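From: Ritu Tomar
To: field-clinics list
Date: Wednesday, July 25, 2018
Subject: Re: TB screening follow-up in Nernula

Bhupendra Negi wrote:

> We finished the first pass in Nernula and the two villages
> south of it. 1,948 adults screened, sputum taken from anyone
> with a cough of two weeks or more. My worry is the second
> visit. In March we lost 20 people between the sample and the
> result, and most of them had given us a phone number that
> belonged to a relative. Has anyone on the list found a better
> way to do this? Also, do we treat household contacts as a
> separate register or keep them on the same sheet?

Bhupendra,

On the phone numbers, we had the same trouble at the Plunetti site. What helped was asking for two numbers and writing down whose they are, then calling the first one while the person is still at the table. It adds a minute or so per person and the queue does get longer in the mornings.

We also stopped giving a date for the result and started giving a day of the week and a place, for example market day at the health post. People remembered that better than a date on a slip.
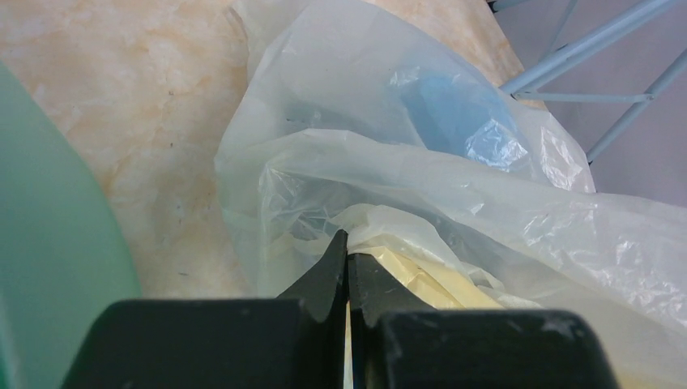 For anyone who hasn't come back after 7 days, the village health worker goes to the house. Please don't have her say at the door what the visit is for. We had one complaint over this and it was a fair one.

As for contacts, keep a separate register. We tried the single sheet and could not tell afterward who had been screened as a contact and who had walked in. Put the index patient's number in the first column and leave room for a repeat check at 90 days. Children under five should be marked so the nurse sees them first – the Navine team uses a red pen and I have no better idea.

Does your lab still send negative results in one batch at the end of the month? If so, I would ask them to change that before your second round.

I can send our register as a spreadsheet if you want it. The column headings are in Hindi and English.

Ritu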